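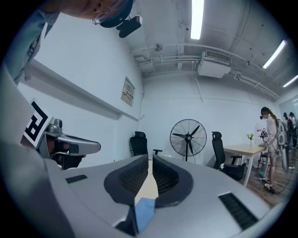
Cleaning cloths are the thing I get asked about most since I started writing down how we keep the workroom in order, so I'm going to put it all in one post.

We go through a lot of them. For years I bought whatever was on the shelf when we ran out, usually a roll of the thin paper kind, and they lasted a morning. Last May I sat down with the receipts and decided to buy properly. I ordered a box of 200 microfiber cloths from Makis, in four colors, and that box is still going.

The colors matter more than I thought they would. Blue is for tables and desks. Green is for the sink and the counter next to it. Yellow is for anything on the floor or near it, which means chair bases, baseboards and the legs of the tables. Pink is for the bathroom and never leaves it. I wrote this on a card and taped it inside the cupboard door. Keir Forsyth, who has the desk closest to the cupboard, used a yellow one on the tabletop for most of a month before he read the card.

Tables first. Light wood tops show rings from cups, and if you leave a ring over a weekend it takes real work. I use a damp cloth with one drop of dish soap, then a second damp cloth with nothing on it, then a dry one. Spray polish leaves a film and papers stick to it. I stopped buying it.

Fans are the worst job in the room. The wire guard on a black floor fan collects gray fluff on the back side, where the air goes in, and you don't see it until you turn the fan around. Unplug it, take the front of the guard off if yours comes off, and wipe each blade from the middle outward while you hold it still with the other hand. For the guard I wrap a cloth over an old paintbrush and go along the wires. It takes me 20 minutes and I do it twice in the summer. Do the pole and the base while you are down there.

Mesh office chairs need a vacuum with the brush end, not a cloth. A cloth just pushes the dust into the mesh. The armrests and the headrest are where people's hands and hair go, so those get soap and water. Padded seats I brush, then blot if there is a spill. Don't soak the padding – it takes days to dry and it smells.

Overhead things I do 2 times a year. We have pipes running across the ceiling and they are white, so the dust on top doesn't show from the floor, but it comes down sooner or later. I use a duster on a long handle and cover the tables with old sheets first. The slats on the air conditioner get wiped with the unit switched off. I leave the long lights until they have been off for an hour.

Washing the cloths: warm water, plain detergent, no fabric softener. Softener coats the fibers and then the cloth smears water around. I hang them on a rack. I wash each color separately, mostly out of habit. When a cloth goes stiff or starts leaving lint, it gets a corner snipped off and goes in the bucket for greasy jobs, and after that it goes in the trash.

I also tried the Mistora sponges after somebody left a comment recommending them. They are fine on the sink. They came apart on the table edges within a week, so I went back to cloths for those.

Next I want to sort out the cupboard itself, which has one shelf too few and a door that won't stay shut. If you have a good way of storing long-handled dusters in a short cupboard, leave me a note under this post.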